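A place for the small stuff

How a box with dividers became the most useful thing in Rania El Fassi's flat 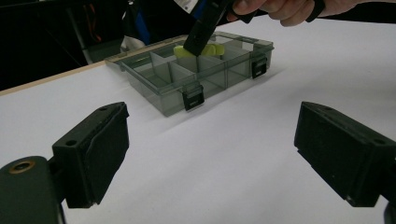 Rania El Fassi moved into her flat in Prurach with two suitcases, a sewing machine and a carrier bag of bits. The bag held earplugs, picture hooks, spare fuses, buttons and a bicycle valve. It went into a kitchen drawer and stayed there for most of a year.

"I bought earplugs three times," she says. "I had plenty. They were in the bag, at the bottom, with fluff on them."

She now keeps that sort of thing in compartment boxes, the shallow plastic kind with a lid and snap latches, sold for fishing tackle, beads or screws depending on which aisle you find them in. She has four on a shelf by the front door. They stand on their ends like books, and she takes one down perhaps twice a day.

Boxes like these have been in workshops for decades. Driss El Sherbiny has sold them from his hardware shop, Gourlay, for 20 years, and says the customers have changed more than the boxes have. They used to be joiners and electricians. Now he sells as many to people who want somewhere to put hair grips, craft foam or phone adaptors.

"They come in asking for a screw box and then tell me it isn't for screws," he says.

His first question is whether the dividers come out. Fixed cells are stronger, and small items can't creep underneath. Removable ones let you make a long space for pencils or cable ties, but they loosen with use. If you are storing anything as fine as seed beads, he suggests running a finger along the bottom of each divider in the shop to feel for a gap.

Latches are the next thing. A box with a single catch in the middle will bow at the corners when it is full, and the contents wander from cell to cell as soon as it is tipped. Two latches along the front hold the lid flatter. El Sherbiny opens and shuts each one a few times before he puts a new line on the shelf, and sends back any that turn white at the hinge.

Tinted plastic divides opinion. Clear boxes show everything, including dust and scratches. Smoky grey looks tidier on a shelf, and bright colours still come through it well enough, but dark screws and black buttons can disappear. Rania has both and puts the colourful things in the grey ones.

Soft items need a bit of thought. Foam pieces, cotton wool and pompoms spring back up after you press them down, so a cell that looks neatly filled may stop the lid from closing. Wael Ait Brahim, who runs a children's craft club in Flakow, fills those cells to two thirds and leaves it there. He puts them along the back row, with the beads and sequins in front.

"Children reach for the back anyway," he says. "If they knock something with a sleeve I'd like it to be the foam."

He has tried sorting by colour and by material, and prefers material. Colour looked good on the first morning, but then glitter, felt and foam were all in the same cell because they were all green, and the felt came out sparkling for weeks.

Sorting a whole box takes longer than people expect. Reda Salem did hers at the dining table over one long evening in May. She had been left her grandmother's button tins and decided to count as she went, and reached 1,757 before she ran out of cells. Shirt buttons had filled 49 little bags by then. She kept the bags and gave up on the idea of one button type per compartment.

Her advice is to work on a pale, plain surface with nothing else on it. A patterned tablecloth hides small things, and a dark table hides dark ones. She tips out one tin at a time and leaves the lid of the box fully open, so that it doesn't drop shut on her hand. Anything she can't name after a few seconds goes into a bowl for later.

Labels are another matter. Rania writes on masking tape and sticks it inside the lid, in a rough map of the cells. Salem doesn't label at all. El Sherbiny tapes one sample of the contents to the outside, an old shop habit that works well for screws and badly for anything soft.

Cleaning is simple. Warm water, a drop of washing-up liquid and an old toothbrush for the corners will do it, and the box should dry open, upside down on a towel. Dishwashers warp the lids.

As for the carrier bag, it is still in Rania's kitchen drawer. At the moment it has in it a key she doesn't recognise, some blue string and one earplug.

Last updated: May

49 comments
20 shares

More in Home
Jada's guide to shelves that don't sag
What to do with a drawer that won't close
Rupert Kuster on mending a wobbly table
Button tins and what people find in them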